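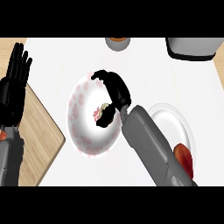

Sim render, head view, bimanual kitchen task. Right hand over the bowl with the food item, left hand open by the cutting board.

faltstead-kitchen
Data + replay tools for the two-arm tabletop tasks. Maintained by the Pletville sim group. Last touched 12/05/2020, see notes at bottom.

What's in it
3,000 episodes, all simulated. 11 task variants, mostly moving food between plate, board and bowl. Each episode has head view video, joint states for both arms and hands, object poses, one line of task text. Object poses are ground truth from the sim, no perception noise added. Add your own if you need it.

Install
Python 3.7 or later. Clone, then
pip install -e .
fsk-fetch --split train
Val split is small, get that first if you just want to check the loader.

Replay
fsk-replay --episode 60 --view head
Add --joints to plot commanded vs measured. Head view is letterboxed, black bands top and bottom. Crop them before training or pass --crop, the loader does not do it by defualt.

Known problems
- Hand joint order changed in July. Old episodes were converted but the Zastisow controller still expects the old order. Use --legacy-hands.
- Grasp label flips on and off when the forearm hides an object. Fix is in the triantafyllou branch, not merged.
- Contact between fingers and small food items is too sticky. Release timing will not transfer, dont tune on it.
- 7 episodes have no task text. Loader skips them with a warning.

TODO
wrist views, proper tests for the converter, license file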